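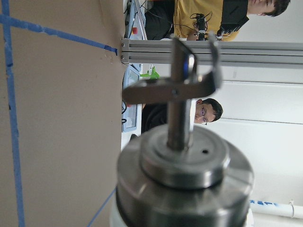
Chaimongkol, October

Trullormont Bench Frame: Set-up Guide
Section 8. Fitting and Marking the Cardboard Panel

This section covers the tan cardboard panel that goes against the grooved aluminum beam, and the blue painter's tape used to mark it. The frame must be standing and level before you start. If it is not, go back to Section 7.

You will need:
Cardboard panel, part 1434
Blue painter's tape
Hex key from the Fesida hardware bag
Pencil and a long straightedge
Utility knife
Damp cloth

Checking the beam

1. Look at the end of the beam where the panel will sit. It is held by two small dark bolts, one above the other.
2. Try each bolt with the hex key. If either one turns easily, tighten the upper bolt first, then the lower, and go back to the upper once more.
3. Wipe the grooves along the beam. Cardboard dust collects there and works its way under the tape.

Caution: Do not take out both bolts at the same time. The beam will drop.

Placing the panel

4. Lay the panel flat on the floor and choose the better face. Faint marks and small scuffs do not matter. Do not use a panel with a crease running across it.
5. Stand the panel up with the better face toward the work side.
6. Slide it over until its edge meets the end of the beam. It should touch without bowing. If it bows, trim the far edge, never the edge at the beam.
7. Fasten the back of the panel to the frame with the clips supplied.

Note: Panels stored in a damp room may swell. Leave them indoors overnight before trimming.

Marking with tape

8. Draw all lines lightly in pencil before cutting any tape.
9. Put on the long strip first, running the full height of the marked area. Press down one end, pull the roll out to full length, and lower the tape onto the line in one go.
10. Add the diagonal strip that passes close to the bolts. Keep the tape clear of the bolt heads so that you can get the key in later.
11. Add any thinner strips. If you have only wide tape, stick a length to a clean board, cut it down the middle and peel off what you need.
12. Rub each strip down with a dry thumb, working from the middle out to the ends.

Caution: Cut tape on the board or with scissors. A knife used against the panel will go through the face, and the panel will fold at the cut.

Moving or replacing tape

Pull the old strip back slowly and close to the surface. On a warm day it may lift some of the paper face. When this happens, stop and peel from the other end. Torn spots can be covered with new tape, but do not build up more than 8 layers in one place. The ends start to curl and catch on sleeves.

Replace the panel when the corners go soft or the clips no longer grip. Brellumow panels of the same size also fit, but their edges are slightly thicker and the clips need to be opened one notch.

Every 40 days, check the two bolts and press down any loose tape ends. Go on to Section 9, Side Shelves.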